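Imard Wardrobe Services - staff and partners list
Subject: Re: Folding standard for red knit shirts

To all subscribers:

Following the questions received from the Skiscombe store, the office has reviewed the folding instructions for short-sleeved shirts. The revised text is set out in this message and replaces section 11 of the handbook. 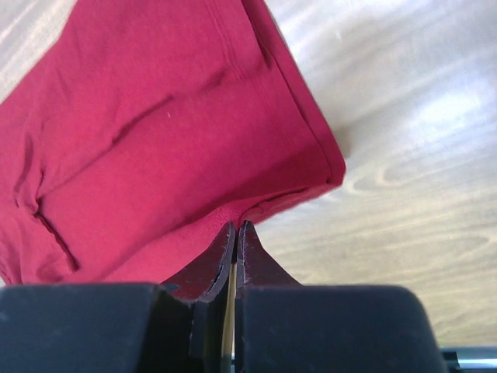
Last changed: 29 Jan 2020

Shirts are to be folded on a clean, flat surface. Smooth the cloth by hand before the first fold and remove any lint that shows. Red knit shows pale lint more readily than gray or white, and a roller should be kept within reach.

Lay the shirt flat and turn the sleeve in over the shoulder. The neckband should lie flat, and the care label is to stay inside the collar at all times.
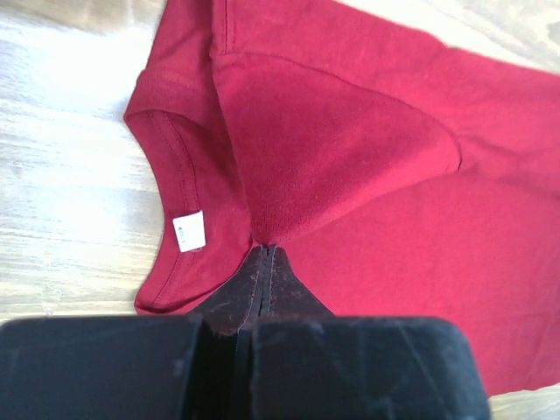
Skiscombe wrote:
> Our shelves take a stack of 20 shirts. With the sleeves turned in
> the old way, the stack leans toward the collar side and has to be
> rebuilt. May we alternate the collars, front and back, or does
> the handbook require them all to face one way?

Stores may alternate the collars on open shelves. Shirts packed in cartons for Fodor should continue to face one way, as the receiving desk there checks sizes at the neck without unpacking.

Some stores have also asked whether a shirt may be lifted by one point. It may, provided the cloth is then laid down again and smoothed. A shirt which has been gathered tightly should not go directly into a stack.
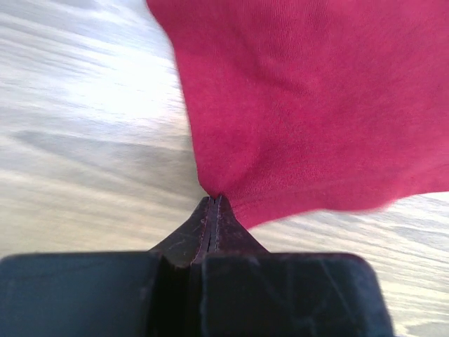

Issued by the Textile Care Office, Imard

Creases are to be worked out from the center toward the hems with the flat of the hand. Pressing is reserved for shirts going on display. Bin 81 remains the place for garments with open seams or missing labels - please do not fold these.

Red items of different weaves must be kept in separate stacks, even where the shades are close.

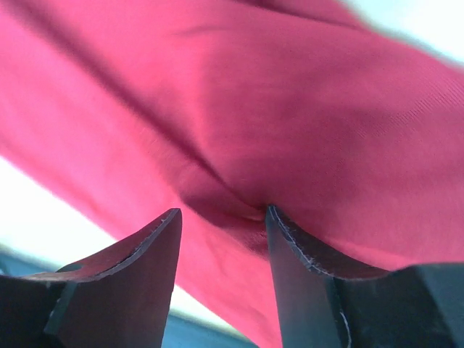

Mixed stacks slide when they are carried, and they make the February stock check slower than it needs to be. Stores that share shelving with Stukus should mark the front edge of each shelf with the fabric type. Shelf cards may be requested through this list.

Textile Care Office
Imard Wardrobe Services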